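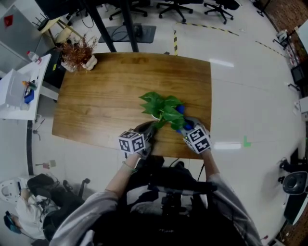
The Distus Pair is a set of two hand-held grippers for recording two-handed tasks without a robot present. The operator holds one gripper in each hand, does the job at normal working speed, and the motion of both hands is logged for later training. Each gripper carries a white cube printed with black-and-white fiducial markers on its top, so its position can be worked out even when the fingers are down among leaves and closed on either side of a small plant pot. Work of that kind, where both hands must press on the same object at once, is what the Pair was drawn up for.

Tracking

The marker cube is fixed to the gripper body and must not be removed between sessions. At least one face of each cube has to stay in view of the head camera. Two visible faces give a steadier result. If a cube is lost behind an object or a forearm, the recorder flags the gap and the take can be trimmed or thrown out in Dretach, the desktop software supplied with the set.

Keep the marker faces clean and free of tape. Glare from overhead lights can wash out the pattern – tilt the lamp or move the table before changing the exposure.

Fingers

Fingers are sold separately and slide onto a common rail. Soft tips are the usual choice for pots, cups and other smooth or rounded items. Rigid tips suit thin parts and anything that has to be squared up against an edge. Left and right grippers may be fitted with different fingers. Enter the type for each side in Dretach before the first take, as the opening width is calculated from it.

Recording

Connect both cables, close and open each gripper fully, and wait for the steady light. Hold both grippers in view of the head camera and start the take. The operator may sit or stand, but should not change over partway through a batch. Leave enough slack in the cables for a full reach across the table.

Takes are stored one per file. A file holds camera video, the pose of each gripper and the finger opening, all on a single clock. The recorder stores up to 600 takes before it must be emptied.

Using the data on a robot

The Pair is matched to the Caldeira wrist mount, which puts the same fingers on an arm at the same offset from the flange. Two mounts are needed for a two-armed cell. Other arms can be used if the offset is measured and entered by hand. Check reach before recording a long batch. A person can lean into a task in ways a fixed arm cannot, and Dretach will mark any pose that falls outside the limits of the chosen arm.

For remote control of a live arm, see the Imora page. Imora uses the same grippers but needs a separate licence and an emergency stop within reach of the operator.

In the box

2 grippers with marker cubes
2 cables
Head camera and strap
Recorder
Calibration card
Dretach licence, single seat

Service

Finger rails are rated for 4000 full closures, after which play should be checked with the calibration card. Replacement rails are in stock. Sets ordered before January use the older cable plug and need an adapter.

Page updated Oct 8, 2022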